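About Wisutix

Wisutix supplies sorting and storage baskets to shops, schools and shared kitchens. The company was set up in Drindmont by two partners and now employs 11 people at a single site on Steltness Road. Baskets are stocked in three sizes – small, medium and large.
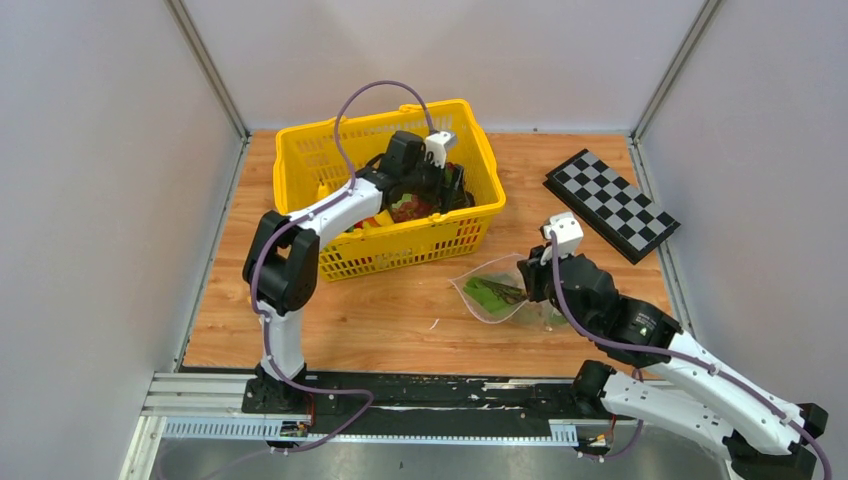 Large yellow basket with slotted walls and mixed contents, on a wooden tabletop.

Each model is checked with mixed loads before it is added to the catalog. Handles, rims and wall openings are inspected separately. Orders are packed on site and shipped through the Chamoun depot, normally within 3 working days.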